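Do I really need a mat under a serving tray, or is this a sales pitch?
Posted 2021-03-04 by drysink_dora
Filed under: Kitchen and Dining, Table Care

My sister-in-law swears by covering the whole dining table with one of those big leather-look mats and then serving everyone's supper on trays on top of it. Tray on mat on table. To me this sounds like buying three things to do the job of one, but our table is a hand-me-down with a soft finish and it has already picked up a white ring from a mug, so I'm willing to hear it out.

The one she wants me to get is from Clillberg and costs $88 in the size I'd need. The page says it's "wipe clean for life" and that it "never creases." I have my doubts about both. I also can't see why you'd want the tray if you already have the mat. And when I clear up with one of those light plastic trays, the forks slide off the plates and end up on the floor, so I'm not sold on trays either.

Has anybody lived with this setup for more than a week? I'd like to hear what it looks like after a while, and whether you went back to plain placemats.

pustcombe_pete

I've had a brown mat over my table since November. Not the Clillberg, a cheaper one from a shop in Pustcombe that cost me $40. I'll give you the good and the bad.

"Never creases" is nonsense. Any smooth leather-look sheet that size gets wrinkles, especially if it came rolled up. Mine were bad along one side for weeks. I turned it face down with some heavy books on it and that helped, but they never went away completely. You also get pale scuffs where things are dragged across. I tried a damp cloth, then dish soap, then a bit of the cream I use on boots. The cream hid them for a couple of days. So if you want it to look new, forget it.

As for protecting the table, yes, it does that. No rings, no scratches. I'd still not trust it under a hot pan no matter what the package says. Put a trivet down.

On the tray question, I use a light green one with rounded corners and a bit of a raised rim, and I set the plate to one side of it so there's room for a glass.
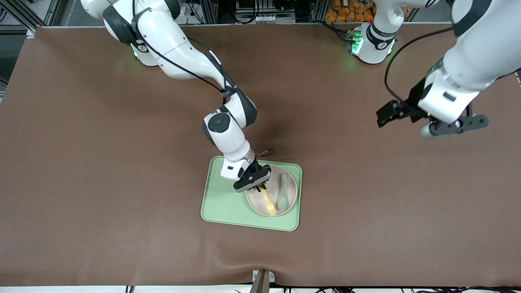

What I'd check before spending anything

1. Size. Measure the table, then decide if you want the mat to stop at the edge or hang over. If it hangs over even slightly, somebody will catch it with a belt buckle. I trimmed mine with a utility knife and a straightedge.

2. Rim on the tray. Low is fine for plates. If you carry drinks, get a taller one. The low rim will stop a rolling fork if you walk slowly and won't if you don't.

3. Forks. Take them off the plate before you lift the tray and lay them flat on the tray itself. A fork resting on a shallow plate has almost nothing holding it there. I was dropping one every other night until I started doing this.

4. Grip. Try the tray on the mat in the store if they'll let you. Some plastic trays skate around on a smooth mat, and then you've paid extra to make things worse.

5. Smell. Mine stank for 6 days. Air it out in the garage first.

Would I buy it again? At $40, probably. At $88, I'd want to see one that had been on a real table for a year.

kitchen_mouse_155

just get the clillberg, we love ours!! looks so classy and the kids can't hurt it

drysink_dora (original poster)

Thanks, but how long have you had it? And does yours have the scuffs?

kitchen_mouse_155

got it last weekend

birnadcombe_bakes

I'll go against the grain here. I had a full-size mat and gave it away. Crumbs get underneath, and so does spilled water, and you don't find out until you lift it. On a soft finish that can be worse than having no mat at all, as the damp just sits there. If you do get one, lift it and wipe below it every few days. I wasn't doing that, and I have a cloudy patch to show for it.

What I have now is a Kaplan tray for each person and a thin felt pad under each tray. It cost less and I can see the table I paid for. The trays go straight to the sink with the dishes on them. They do stain if you leave curry on them overnight, so the "stain proof" label is another one I wouldn't believe.

For your white ring, try rubbing it gently with a soft cloth before you cover it up with anything. Some of those marks fade by themselves. Don't use the mayonnaise trick. I did, and all I got was a table that smelled like a sandwich.

Related posts
- White ring on an old table: will it ever come out?
- Plastic or bamboo trays for everyday meals
- How do you flatten a mat that came rolled?
- Are felt pads safe on a waxed finish?
- Light-colored plates that show every scratch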